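I have been meaning to sort out the mesh baskets since July, and last night at half past nine, with the kettle on and nothing decent on the telly, I finally got going. They came from Nomar, where I only went in for a lampshade, and they had been sitting in a stack in the hall ever since with the tags still on (Kasun had started hanging his scarf on them).

My plan, if you can call it that, was to give every small loose thing in the house a basket to live in. Cups, jars, lids, the odds and ends that roll about on whatever table is nearest and end up under the sofa. I'd got the idea from Rokeya Chowdhury, whose kitchen in Wuvarside is so tidy it makes me want to go home and throw things out. She puts everything in baskets. Even her onions have a basket!

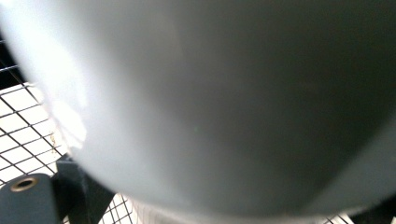

Page 6

So, the grey thing. I love a plain grey, no pattern and no writing on it, and it goes with everything I own, mainly because everything I own is either grey or was white once. Put something round and smooth next to all those little wire squares and it looks rather smart, I think. Rafsan says I am the only person he knows who has opinions about this. He may be right.

What I hadn't reckoned with is how fussy you have to be about mesh. Bits get caught in it. Crumbs, fluff, specks of goodness knows what, and you don't notice until you are nose to nose with the wire. I've been going round ours with an old toothbrush and a drop of washing-up liquid, which works nicely if you do the corners first and don't let it all dry on. A proper rinse afterwards and then upside down on a tea towel. Lakmal swears by vinegar, but then he swears by vinegar for everything and his flat smells like a chip shop.

The other thing is size. Mine are on the roomy side, so a single cup looks a bit lost and will slide about if you carry the basket in a hurry. I tuck something soft in with it now, or let it lean up against one side. And anything with something still in it goes in last and comes out first – I learned that one with a jar of tahini on the stairs, and we shall say no more about it. 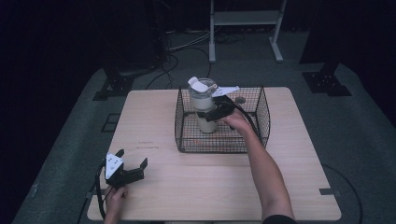

Clear cup on the left, little dark round thing at the back.

I do like an open top. You can see what you've got, and you can get a hand in without taking everything out and starting again. The black looks well on pale wood too, better than the white ones I nearly bought. The table could do with a going-over, mind you, there's a reddish-brown smudge on it that I keep looking at.

Next up is the drawer under the oven, which has 142 takeaway menus in it and one good whisk. If anyone has a clever way with lids that don't belong to anything, leave me a comment, I'm all ears.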